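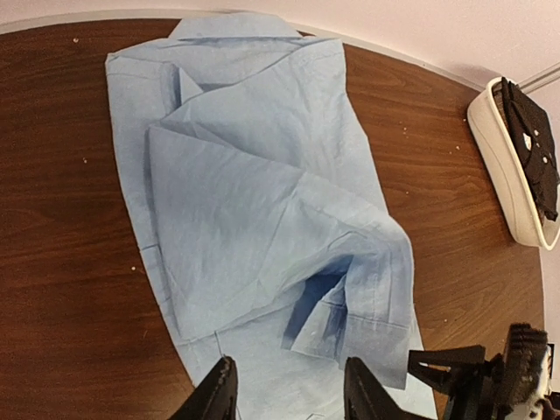
Folding laundry is often named as the household chore that people would most like to hand over to a machine. It is also one of the hardest to automate, because cloth changes shape every time it is touched. This report examines whether a two-armed robot of moderate cost can fold everyday clothing well enough to be useful in a home or in a small laundry shop. The button-up shirt was chosen as the main test garment. It has a collar, two sleeves with stitched cuffs, and a row of buttons, and each of these parts behaves differently when lifted. Once a sleeve has been laid diagonally across the front, as on the light blue shirt, the cuff can come to rest at an angle and the sleeve opening can form a hollow over the body of the garment. A person corrects this with one pass of the hand. For a gripper the same correction requires a separate decision, a separate grasp, and a fresh view of the cloth.

1. Background

The project was carried out by Chih-ming Sin and Walid Obeidat as part of the Applied Automation course at Dilside Technical College. Preparatory work took place in August, and the report was submitted in September 2022. The authors had previously visited the Reinholz laundry service in Gavurport, where shirts are pressed by machine but folded by hand. Staff there explained that a folding machine had been considered and rejected. Such machines work quickly when every item is the same, but a person must still clip each garment into place, and the shop handles mixed household loads.

2. Method

A total of 300 folding attempts were recorded using the control software known as Stundo, which was written by an earlier class and modified for this study. Each attempt began with a single garment placed on a table. The arms were required to fold both sleeves inward, fold the body upward from the hem, and transfer the result to a bin.

An attempt was graded as complete if the garment reached the bin with both sleeves enclosed and the collar facing outward. It was graded as partial if the garment reached the bin but needed to be refolded. All other attempts were graded as failed. Both authors graded every attempt separately and then discussed any differences. Shirts, T-shirts, and hand towels were used in equal numbers.

3. Results

Towels gave little trouble. Most were graded as complete, and the failures that did occur were caused by the gripper picking up two layers when one was intended. T-shirts produced acceptable results when they were laid out smoothly at the start, although performance dropped when a sleeve was tucked underneath.

Button-up shirts were the weakest category. The first sleeve was usually placed in an acceptable position. The second sleeve was more difficult, as moving it often disturbed the first. Thin cotton also tended to wrinkle between the fingers, and these wrinkles remained in the finished fold. Complete folds of shirts took around 3 minutes. The authors, working by hand, needed well under one minute for the same task.

During the trials, the system made 828 corrective grasps. The majority of these were made on shirts, and many were repeated attempts to seize a cuff.

4. Discussion

The results suggest that the machine is suitable for flat items and is not yet suitable for a mixed basket of clothing. Speed is a smaller concern in the home than in a shop, given that a household robot could work while the family is out. Reliability matters in both settings. A partial fold saves the owner no labor, as the garment must be opened and folded again.

Two limitations should be noted. All garments were adult sizes, and no attempt was made to have the robot remove clothing from a dryer or separate it from a pile. Both steps would be necessary in regular use.

5. Recommendations

Future classes are advised to study the second sleeve as a task of its own, with a grading scale that records the position of the cuff. Softer fingertip pads should also be tested on thin fabrics. Grading sheets and the modified software have been placed in the department archive and may be requested through the course office.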